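3.2 Setting and materials

Draft section, still needs a pass for refs.

The sessions were done at a table and not in a kitchen. This was on purpose. Earlier work on shared shellfish meals (the Plaltar diary set, mostly) was done in people's homes, and the homes swamped everything else: sink height, where the trash was, who was closest to the paper towels. We wanted the bowl, the mat and the bag for shells, and not much more. Sessions ran in July, late afternoon, always on a Tuesday because that is when the delivery came.

Crayfish were bought whole and cooked, from one supplier (Laxdal), to keep size and seasoning steady across the series. Served in a round white bowl, heaped. No sorting beforehand. Pieces with a missing claw were left in, since people at a real meal get those too and they matter for how the pile is picked over. We did 16 sessions in total, 4 in each of the conditions in section 3.3, with 200 crayfish bought per condition. Leftovers were not carried to the next session.

The mat was dark gray and large enough that most of the work happened on it. We tried a paper tablecloth in the pilot. Bad idea. It tore at the first wet spot and then people spent their time fixing the cloth instead of eating or clearing. The mat wipes clean and stays put, and small bits of shell show up well agaisnt the dark surface, which helped a lot with the scoring of spill. The table itself is light wood and was left partly uncovered on the right so the waste bag could stand directly on it.

Waste bag next. A tote with a clear plastic liner, standing up on the right side of the table, handles out. The tote is there for stiffness only. A loose plastic bag falls over as soon as it is empty, and it gets knocked when someone reaches, and then it has to be held open with one hand, which defeats the point. With the liner inside the tote the opening stays wide. Liners were changed between sessions and the tote was kept. Figure 3 gives the layout.
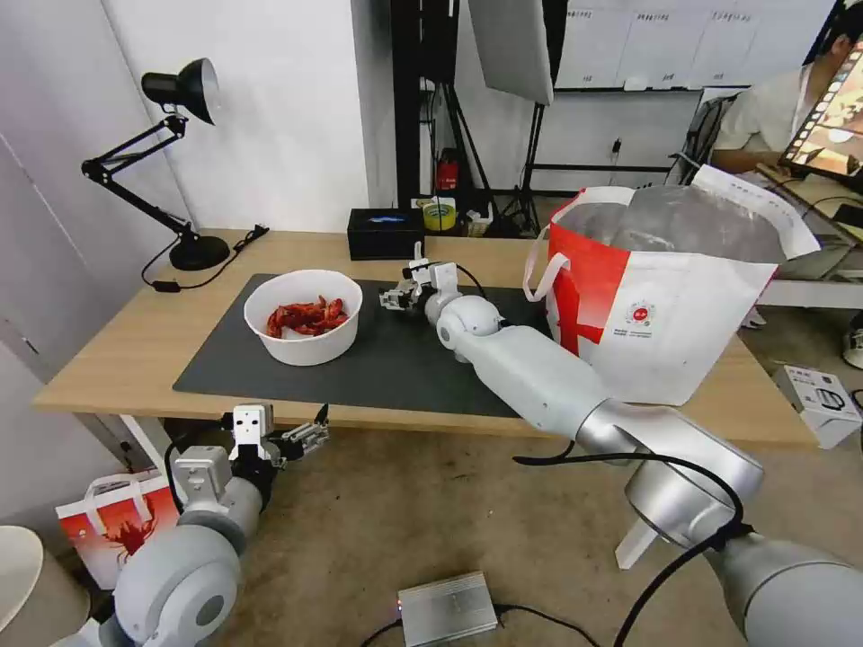
Figure 3. Table layout with bowl, mat and lined tote.

Distance from bowl to bag was the main thing we varied. In the near condition the tote was moved in until it touched the mat; in the far condition it went to the end of the table. Bowl position was kept to the left in all of them. We did not mirror the layout for left-handed participants, and this should be fixed in any follow-up.

Lighting was kept the same throughout, window blinds down. Shell is shiny and the red shifts a lot under warm bulbs, so color-based judgments (is this piece eaten, or only pulled apart?) were unreliable in the pilot. After the change to even white light the two scorers disagreed much less. Tissues were allowed and were kept near the back edge of the table — reachable, but a stretch. Participants who wanted a second bowl for shells were told no. Several asked.

Scoring. Each handling event was logged with a start, an end, and where the piece ended up: bowl, mat, bag, or elsewhere. A piece put down on the mat and picked up again counts as two events. We stopped logging at 1,000 events per condition or at the end of the fourth session, whichever came first, and used the Ferkitz sheet for the codes with one change. The original has a single code for "set aside". We split it into "set aside to finish" and "set aside as waste", becuase at a crayfish meal these look the same for the first second or so and then go very different ways. A tail laid on the mat is usually coming back. A head usually isn't.

One more note on the room. It is a working room, with a whiteboard and desks, and other people were in it on most days. We did not clear them out. Noise level was not measured. The Brumesis protocol asks for a closed room, so our numbers should not be put next to theirs without some care, at least for session length. For where the shells end up we expect it matters less, but we have no data on that.

Cleanup was scored separately, after the last piece, and starts when the bowl is first lifted off the mat. Order was free. Spill left on the mat at that point was brushed together and weighed, wet, with the bag contents weighed after. Results for both are in section 4.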